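Halliday towel warmer, user manual
Section 3: Setting the timer 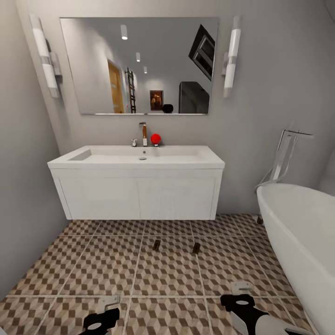 Can I leave the warmer switched on all night?
It is better to use the timer. The warmer needs only a short time to heat the towels, and the night programme starts it again before morning.

1. Press the clock button until the display blinks.
2. Choose the hour with the plus and minus buttons.
3. Press the clock button one more time to save.

Note: After a power cut the clock must be set again. The programmes stay in the memory.

Caution: Do not hang more than 3 towels at once. Do not cover the control box.

For models sold under the name Zosen, the clock button is on the left side. Spare fuses have the order number 2225.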